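How to read a government funding announcement

Start with the number in the headline and assume it is bigger than the new money. When the province said in June that Brukthorpe would get $8 million for road repairs, almost half had already been promised in the previous budget. The press release did say so, in the last paragraph.

Step 1. Find the time span. A figure spread over 4 years sounds fine until you divide it. If no span is given, call the ministry's press line and ask for one.

Step 2. Look at the verb. "Will provide" is a commitment. "Will make available up to" is a ceiling, and plenty of towns never get near it. Merna qualified for the full amount under the last program and saw a fraction of it.

Step 3. Check the budget tables. Search for the program name, then for the old name. Programs get renamed a lot - the Vilberg transit fund has had two titles under the same minister.

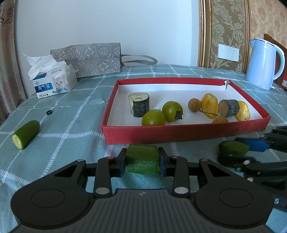
Octavio Ayala
October 21, 2018

Step 4. Read who is quoted. If the only praise comes from people who receive the money, go find someone who applied and was turned down.

Step 5. Write down the promised date and check it yourself. I did this for the Usuga housing plan, which promised 1,000 units. The web page has since been edited, so save a copy on the first day.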